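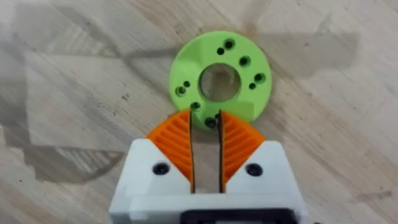 Orange gripper fingers at the edge of a green printed ring.

Robots at the packing and sorting benches: questions from colleagues

Since April we receive many questions about the new robot arms at Weltik. Mounir Radwan and Ognjen Dervishi have collected the most frequent ones. If your question is missing, please write it on the sheet next to the time clock.

Will I lose my job?
No. The agreement with the works council says that no contract ends because of the robots. It is valid for all 60 people in the Talemard hall. Three colleagues have changed to quality control, on their own wish.

Which work does the robot do?
It picks printed parts from the table and puts them in trays. On a normal day this is 2000 parts for both shifts together. Checking the holes, cleaning the edges and packing for the customer stay with us.

Why are the fingers not made of metal?
The first metal ones left marks on the rims. The orange ones have ribs and are softer to the part. When the tips become worn, tell Ognjen and he changes them. Please do not file them yourself.

Do I need to know programming?
No. The training has 11 hours and it is paid as working time. You learn to start and stop the arm, to show it a new part, and to read the messages on the screen. The screen texts are now also in French and Serbian.

What do I do if it drops a part?
Press pause, wait until the light is yellow, then take the part away. It does not count against you. Please write down which part it was, also when it happens often.

Is my speed measured now?
The robot counts its own picks. It does not record who stands at the bench, and the shift leaders do not receive a list by name.

Does my pay change?
The base pay stays. Who finishes the training gets the operator supplement with the next salary.

Can I go back to my old bench?
Yes, in the first 60 days, without giving a reason. Speak with Mounir, he is in the hall office every Friday from 1 p.m.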